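From: Adelino Seixas
To: Kurkari campers list
Date: Oct 30, 2018
Subject: Re: [kurkari] Billy or saucepan for the canoe trip?

Hi Valter, hi everyone,

Sorry for the slow reply, I've been up at Mekness with no signal and then came home to a laundry pile as high as the dog. I'll answer in bits under your message so I don't lose track.

Valter Henriques wrote:
> Hi all. I'm putting together my kitchen kit for the Onuoha trip and
> trying to get the whole lot into one drybag. At the moment I carry a
> saucepan with a fold-out handle and my daughter says I should get a
> proper billy with a wire handle like her scout leader has. Two
> questions. Does anyone cook real food in a billy, or is it only good
> for boiling water? And is stainless worth the extra weight over
> aluminium? I burn everything, if that matters.
> Also, does anybody still have the Ullatel damper recipe? Mine went
> through the wash.
> Valter

First question first. Yes, you can cook real food in one, and I've done it for years. Porridge, rice, dal, pasta, that thing with the tinned tomatoes and the chorizo that everybody pretended to like at Ullatel. What you can't do is fry in it with any pleasure, the sides are too steep and you end up steaming your onions. I've stopped minding. Steamed onions are fine if you've been paddling since breakfast and someone else has carried the barrel.
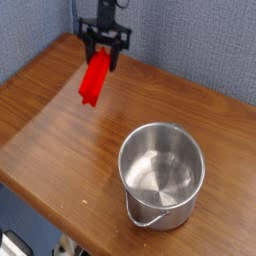
Handles are where I'd side with your daughter. A saucepan handle wants to be on the side you're not on, it catches on your sleeve, and mine used to work its way through the drybag liner every couple of trips. A bail goes over the top for hanging on a hook or a stick, and when you want it out of the way it folds down flat against the pot, the way the thin wire one does here, so the whole thing packs like a tin can. Give the lugs a wiggle before you buy. If they're riveted and there's no play in them you'll be right. If they rattle in the shop, put it back on the shelf and walk away, no matter what it costs.

One warning about bails, and I've got the scar to prove it: when the wire is lying down against the side it gets every bit as hot as the pot. Use a glove, or hook it up with a bent tent peg. I keep a peg just for that, with a bit of orange tape on it so it doesn't wander off into the tent bag.

> And is stainless worth the extra weight over aluminium? I burn
> everything, if that matters.

It matters a lot! Stainless doesn't spread the heat very well, so over a small gas burner you'll get a hot ring in the middle and your rice will catch there first. Aluminium is kinder that way. But you can go at stainless with sand, a scourer, a spoon, whatever's to hand, and it comes up again. My old aluminium one had a dent in the bottom from a rock at Mekness and never sat level after that, and it ended up as a pot for basil on the back step (the basil died too, but I don't blame the pot).

If you go stainless, what worked for me was:

Turn it down sooner than you think. Once the water's moving, the flame hardly needs to be there.

For rice, bring it up to the boil, give it 7 minutes on the lowest flame you've got, then take it off, lid on, wrap it in your jumper and leave it for another 12. The jumper does the rest. Don't peek.

Porridge you just have to stand over and stir. There's no trick that I know of and I've asked plenty of people.

For washing up, put a bit of water in it straight after dinner, lid on, and leave it till you've had your tea. In the morning whatever was stuck lifts off with a spatula. I wouldn't leave it dirty overnight with the lid off, the possums will have it down the track and you'll be hunting for it at dawn.
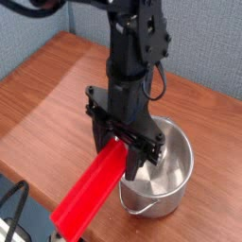 Stainless with a rolled rim and wire bail, small enough for a one-pot kit.

On the rim, I'd look for one that's rolled over like that. A raw edge is miserable to drink soup from and it scrapes up your knuckles when you're scrubbing. It also gives you something to grab with a pot gripper if the bail's too hot. Straight sides are handy too – your gas canister, burner and a tea towel might all go in there, and then the pot isn't taking up any space in the bag at all. Take the canister to the shop with you and try it. I didn't, and I was out by the thickness of a coin.

As for size, I wouldn't go huge. Some 20 of us are down for Onuoha so far but we're cooking in little groups, so you only need enough for you and your daughter and perhaps one hungry hanger-on (me). I paid $97 for mine with the lid, which made me wince at the time, and I've had a lot of dinners out of it.

> Also, does anybody still have the Ullatel damper recipe?

I have it on a card somewhere in the camp box, under the spare pegs. From memory it's self-raising flour, a good pinch of salt, butter rubbed in and enough milk to bring it together, and you stop touching it well before you want to. I'll dig out the card for the proper amounts and post it to the list before the weekend.

Can somebody also tell me who's bringing the big tarp? I thought it was in my garage and it definitely isn't.

Cheers,
Adelino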